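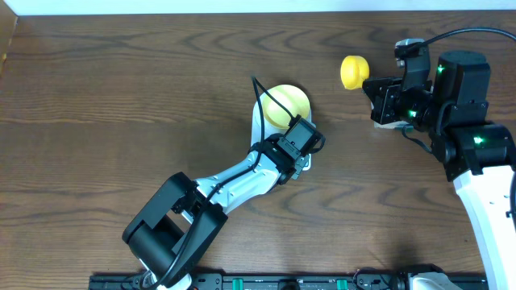

8/20/22

Pindale bench, two-arm setup, yellow parts task. Continuing from the last entry. Goal for the session was 30 usable demonstrations by remote control, both arms, one operator.

Task as it stands now: right arm picks up the bright yellow piece and brings it in from the right side. Left arm goes to the pale yellow disc on the white holder. Both grippers end up facing each other over the middle of the table, and the disc has to be off the holder before the yellow piece goes on. Start and end poses for both arms are in the task sheet in the Uler folder. I changed the start pose of the left arm so the forearm comes up on the diagonal instead of reaching straight across. The old pose put the elbow too close to the table, and I kept slowing down there without meaning to.

Morning. Homed both arms, checked the clamps on the rail, retightened one of them. It had slipped a little, maybe enough to explain the offset we were seeing on the left side. Ran the calibration script twice and got the same answer both times, so I left it alone. All the lights green.

First batch was bad. I threw out most of it. Reasons, so we don't argue about it later:

Left gripper closed before it was lined up with the edge of the disc, and the disc skated across the top of the holder. Recoverable, but I don't want the recovery in this set. If we want recoveries we should record them on purpose and label them.

Right arm waited too long. I was looking at the left gripper and forgot I was holding the other lead arm still. There's a pause in the middle of every one of those runs with nothing happening. A policy trained on that will learn to stop and sit there. We saw exactly that in March.

Wrist cable on the left arm. It loops over the gripper and back down the forearm, and with the wrist turned far enough it pulls. Felt it through the lead arm as a kind of drag. I gave it more slack and it was fine for the rest of the day, but the loop is bigger now and stays over the gripper. Needs a proper clip. Put it on the Flotby order with the spare finger pads.

Second batch was better. What changed: I stopped trying to move both arms together. Left arm goes over the disc and holds, then right arm comes in with the yellow piece and holds high, clear of the holder, then left arm lifts the disc off to the side, then right arm places. It looks stiff, but the runs are much more alike. Each one took nearly 15 seconds once I settled into it. I kept the holds short.

The head camera view gets crowded when the left wrist is over the disc. The wrist camera housing and the cable hide part of it. The left wrist camera should make up for that, and I checked a few runs to see whether the edge of the disc is readable there. It is in the ones I opened. I did not check all of them. Somebody should, before training.

Tried hand guiding too, for comparison. Put the left arm in free mode and moved it over the disc with my hand on the forearm. Approach was smoother than anything I did by remote. The trouble is that my arm is in the head camera the whole time, and I can't run both sides and work the grippers by myself. Could still be useful for getting the approach waypoint and then replaying it. Saved 3 of those under handguide, not mixed in with the rest.

Start positions: I moved the holder a little between runs, staying near the middle of the table. Did not vary the disc, it always starts seated on the holder. Gatchalian version of this task rotated the part as well, and I think we should leave that until the plain version works.

End of day: got to the 30, all from the second method. Dropped the first batch except for 2 that looked clean. Those are in a separate folder because the left start pose is different and I don't want them going in by accident.

To do

Clip for the left wrist cable
Go through the left wrist camera video for every kept run
Trim the dead time at the front of each recording (I hit record before my hands are on the lead arms)
Decide on right gripper force. I turned it down after the piece twisted in the fingers when I squeezed harder. Current value is in the config with a comment
Write down the order of moves in the task sheet so the next operator does it the same way
Small training run on this set alone, before adding anything from the old ones

Motors on the right arm were warm when I shut down, the upper one more than the other. Not hot. Check again after a longer session.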